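Ticket 122
Subject: Odd gloves left on desks, need sorting and a proper place
Status: Closed
Location: Rulstead office, second floor, shared desks by the window
Priority: Low

Opened, 9:10 a.m.
The lost glove box on the second floor is full again. Staff have been taking gloves out to look for their own and leaving the rest on the desks. The cleaners will not move personal items, so the desks are not getting wiped. Please sort the box, match what can be matched and tell us what to do with the singles.

Update, 9:45 a.m.
Box emptied. Total is 21 gloves. Most are plain black knit and hard to tell apart, so these were sorted by cuff length first and then by size. One pair was still clipped together with the store tag on it. Put that pair in an envelope at the front desk.

Update, 10:30 a.m.
Went through the black knit ones again. Two that were paired by cuff length turned out to be different sizes, so they have gone back with the singles. Anything with a hole went in a separate bag. One glove had a Drolter locker key inside the thumb. The key has been handed in and logged under its own ticket.

Update, 11:20 a.m.
Three gloves do not match anything else in the box or each other. Laid them out on the desk with the cable hole so they can be identified for the notice.

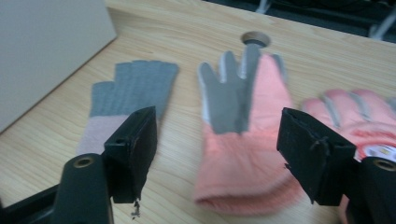 Rulstead Building Services, Second Floor Desk Support

The fingerless one on the left should be the easiest to claim. It is a ribbed knit, blue-gray over the fingers and soft pale pink toward the cuff. The middle one is larger and padded, with mid-gray fingers and lighter edging between them. Please give the color and type when you write in. "Gray glove" is not enough, as both of these have gray fingers.

Update, 1:15 p.m.
Notice sent to the floor list and taped up by the coat hooks. Asked people to check coat pockets and desk drawers for the other half before replying.

Update, 2:05 p.m.
Reply from Bakerel, who share the floor with us. They keep their own lost property in a drawer by the printer and it has gloves in it too. Asked them to bring it over so both lots could be checked together.

Update, 2:50 p.m.
Bakerel drawer checked. It gave us matches for some of the black knit gloves but nothing for the ones in the notice. Bakerel have agreed to stop using the drawer and send everything to the one box.

Update, 3:30 p.m.
The old box has no lid and sits under the coats, so gloves that fall off the hooks end up behind it. Found a scarf and an umbrella cover back there. Moved the box to the shelf next to the supply cabinet and put a new label on the front. Matched pairs are now held together with a rubber band. Singles are in a clear bag on top.

Question from requester, 3:40 p.m.
How long do we hold the singles? Last winter they stayed until spring and the box overflowed.

Reply, 3:55 p.m.
Singles will be held for 9 weeks from the notice. After that, wearable ones go to the Onyshchenko clothing bank with the unclaimed coats, and the bag of gloves with holes goes to textile recycling. Matched pairs follow the same rule.

Closed, 4:20 p.m.
Desks cleared and the cleaners told they can wipe them tonight. If the box fills up before the hold period ends, reopen this ticket and do not start a new one. Claims go to the front desk. Bring the other glove with you if you have it.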